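The Second Life of the Office Desk

Used office furniture is a sorting business. When a tenant leaves a building, the desks, storage units and small accessories usually have to be off the floor before the lease ends, and most of what decides their resale value happens in the hours before a truck is loaded.

Skostska, a furniture reseller, handled a clearance of 2,123 desks in November. Lawal Afolabi, who manages intake, allowed 36 hours for grading and asked for two grades only: resell or strip. An earlier system with more categories slowed the graders down without changing the price paid for most pieces.

"A buyer looks at the top and the edge," Afolabi says. "If both are clean, they will forgive a scratched leg."

Tops and edges

Most office tops have a particleboard core with a decorative layer bonded to each face. The upper layer takes the wear. The lower one balances it, and a top that has lost its balancing layer will bow as the humidity changes. Graders check for this by laying a straightedge across the short dimension and looking for light underneath.

Edges fail before faces do. Banding is glued on with hot-melt adhesive, which softens near heaters and sunny windows. On a straight run a lifted band can be reheated and rolled down. Curved edges are harder, as the band is under tension and tends to open again at the tightest part of the radius. Skostska refits curved banding with a slower adhesive and leaves the clamps on overnight.

Cable openings get their own check. Water from spilled cups runs into the cut, where the core is often unsealed, and the board swells upward in a ring. A swollen ring cannot be sanded flat without going through the decorative layer, so the top is stripped.

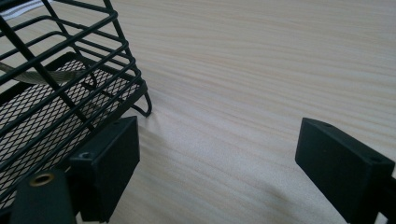
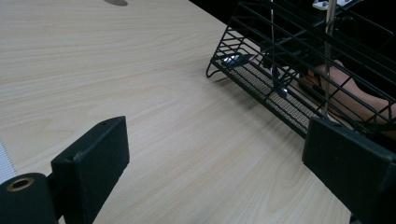
First, a black wire basket with an expanded-metal floor; second, a pale wood-grain top with a curved edge.

Wire goods

Baskets, trays and shelf inserts are cheap to make and easy to bend, and resellers used to scrap them by weight. Fatima Mathebula, who buys for the parts dealer Flarden, now takes them in bulk lots.

Her inspection starts at the welds. Coating is thinnest where two rods cross, and rust usually begins there. Mesh is checked where it meets the heavier wire, by pressing with a thumb and listening for a click. A click means a broken weld, and the piece goes to scrap.

Stripping and recoating a single basket costs more than replacing it. Mathebula sells sound pieces as they are, after a wash in mild detergent and full drying. Abrasive pads are not used, as they dull the coating in patches that show under office lighting.

What gets stripped

A rejected desk still yields a frame, feet and fasteners. Height-adjustable frames bring the best return if the control box and handset stay together. Separated, they may have to be matched by part number, and lots often arrive with the labels missing.

Cores are the remaining problem. Resin-bonded board with a decorative face has few outlets, and haulers charge for it by weight. Skostska cuts larger rejected tops down into shelves where there is enough undamaged area.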